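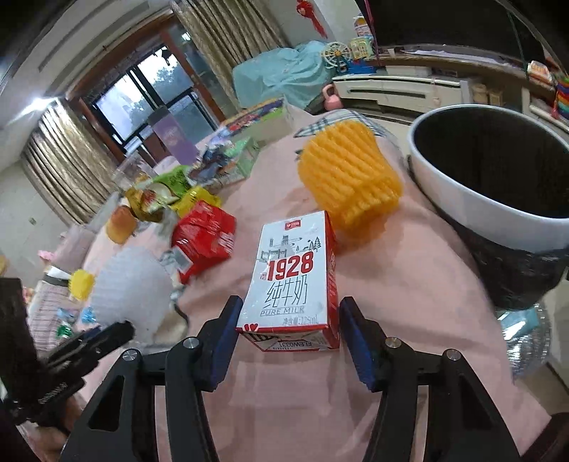

Viktória Győri
Yard scheduler, Janport depot

Hi all,

Picking up Kornél's question from last night, I'll quote it so you don't have to dig:

> On the Kan Street job the client swears the green waste can go in with the
> plasterboard. I told her no. Was I right? And who pays if the load gets
> turned away at the transfer station?
> Kornél

Yes, you were right! Plasterboard has to go on its own, bagged or in a separate dumpster, and Vollau will send back a mixed load without even weighing it (ask me how I know). We ate a $435 charge in December for one load with 3 sheets buried under hedge clippings. The driver couldn't have seen them from the cab, poor guy.

As for who pays, it's the customer, as long as the signed sheet lists what's allowed. The old sheet doesn't. The new one does, it's form 81, and Tomoyo has a stack at the front desk. Please toss the old ones, I still find them in glove boxes.

Other thing: the 16-yard containers are all out until Zindano brings theirs back, so quote the smaller ones for now and offer a swap. Sándor, can you check whether the one on the church lot is done? It's blocking their side gate and I've had two calls.

Viktória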